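# Takura (motion planner)

**Takura** is an open-source planning and control stack for two-arm robots, used mostly for kitchen and bench tasks. Written at Carstead, first public release in April. Current branch: 5.

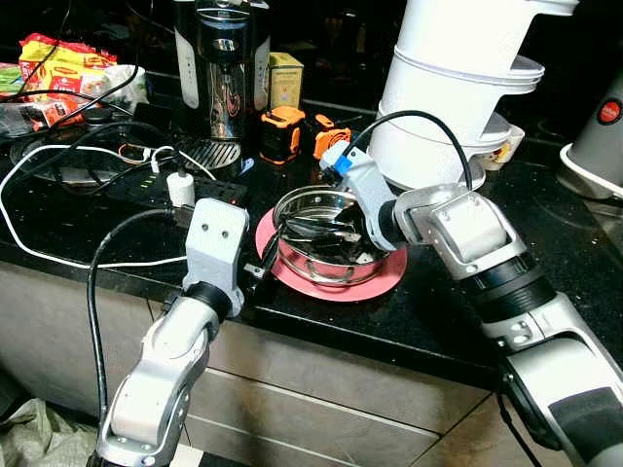
What does the planner do when both arms want the same space?
One arm gets priority and the other is held at its last safe waypoint until the path clears.

## Planning

Runs as two loops. Slow loop picks the next subtask and a grasp pose. Fast loop tracks joint targets at 200 Hz and checks for self-collision – arm against arm, arm against torso. Shiny metal is a known weak spot: depth readings on polished bowls come back full of holes, so the perception module (Iturra) fills them from a fitted shape model. Works well for round things. Less so for utensils resting inside.

Cables are not modelled at all. Open issue, no owner.

## Tooling

Logs are replayed in Jastora, a seperate viewer. Scrub, mark a failure, export the segment as a test. The regression set has 389 segments, 59 of them tagged "countertop".

Config is one YAML file per arm. Left and right must share the same base frame or the planner wont start.

## Limitations

- no force control in the default build
- replanning stalls when the target is moved by hand
- docs for the older branches are incomplete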